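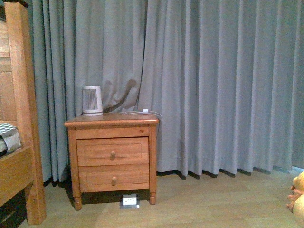
Curtains should either reach the floor or give up on it, according to Teodoro Ayala, who put that view to the Caner Hall furnishing meeting and was still putting it when the tea came out.

The hall's spare room has a bedside table again, a modest thing in orange-brown wood with two drawers and round knobs, and on 14 March 2022 it was formally agreed that it could stay. The curtain behind it was a harder sell. It is grey-blue, it is long, and it stops a little short of the floorboards. The gap took up most of the evening.

The room is let to visiting musicians and the odd stranded relative, and had been making do with a kitchen chair beside the bed. Guests put their glasses on the chair, then sat on the chair. After the third pair of glasses, the hall set aside $925 to do the place up properly, a sum described in the minutes as "ample" and, two pages later, as "gone."

Most of it went on fabric. The first quote, from Ochoa Interiors on Kosten Street, came to $2000 and included a pelmet. Asked whether the pelmet could come off, the shop said it could, and so could the hall's deposit. A second-hand dealer in Rusta Lane then offered the bedside table for $50, with a promise that both drawers opened. They do, though the bottom one likes to be asked twice.

Its position was settled by moving it six times. Under the window it blocked the heating vent. Beside the door it caught the door. It spent one night in the corridor, where a cellist found it in the dark and left a note about it. Its present spot in front of the curtain was chosen on the grounds that everyone had their coats on.

Supporters of the short hem say it keeps the fabric out of the dust and lets a broom through. Opponents say it looks like trousers bought for a growing boy who has since grown. A motion to lower the rail was lost when it was pointed out that this would leave a gap at the top instead, and that the people who minded the bottom gap would be the first to notice. A motion to add a band of darker material along the hem was lost on grounds of colour.

There was less to say about the table's feet, which are rounded and were generally admired. One member wondered if they might mark the wooden floor. Felt pads have been bought, in a packet that also contains pads for a piano.

The room reopens for bookings at the end of March. Guests are asked to keep wet towels off the bedside table, to close the drawers before vacuuming, and to send any remarks on the curtain in writing, care of the hall office. Seven have been received to date, six of them in the same handwriting.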